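Drisemik Gripper Kit, set-up guide
Section 2: First pick test

Before you start: arm bolted down, power off, wrist camera lens wiped. Up to 80 minutes for the whole section.

1. Plug wrist cable into port 2. Push till it clicks.
2. Power on. Wait for steady light.
3. Open Flodton on the laptop, choose New Cell, enter code 298.
4. Put a box and a basket in reach. Any size that fits between the fingers at the rim.
5. Jog the wrist down slow — stop when both items show in the live view.

CAUTION: Keep hands clear while joging. Stop button within reach.

NOTE: Printed cardboard is fine. Blurred small print dosen't matter for this test. 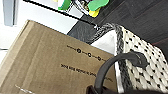
Wrist view, step 5. Cardboard left, woven basket right, black handle across the front.

6. Press Save View.
7. Handle in front of the box? Mark it as keep-out before the first pick.
8. Run Test Pick at low speed. Error 2 — go back to step 5.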